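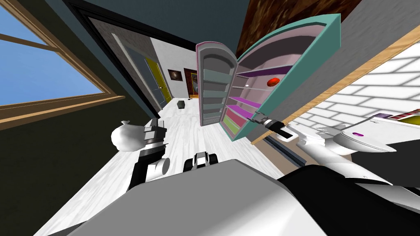
家庭用ロボットの模擬環境評価に関する指針「Gezer」第2版を公開

Skemicoは、家庭用ロボットの動作を模擬環境で評価する際の指針「Gezer」第2版を6月に公開いたします。

第2版では、初版の57項目を見直し、確認項目を132項目に拡充しました。冷蔵庫の扉など可動部への接触、窓や建具の付近でのグリッパーの開閉、廊下や隣室に続く開口部周辺での姿勢の3分野について、記録すべき内容と中止条件を定めています。頭部視点の映像を評価に用いる場合は、視点の傾きと両腕の位置を併せて記録するものとします。

また、模擬環境での結果のみをもって実機の安全性を表示することは認めず、報告書には評価に用いた環境の種別を明記することを求めます。
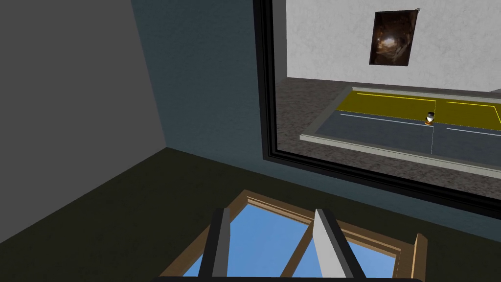

Stivgateからは、中止条件が文書で統一されれば試験担当者ごとの判断の差を抑えられる一方、記録の負担が増えるため小規模な事業者には移行期間が必要であるとの意見が寄せられました。これを受け、初版に基づく報告書は第2版の公開後も2年間有効とします。

記録様式は評価管理ソフト「Clostico」の次期更新で対応する予定です。指針の本文および様式は、公開日の午前10時より当社ウェブサイトにて無償で提供いたします。

本件に関するお問い合わせ
Skemico 広報窓口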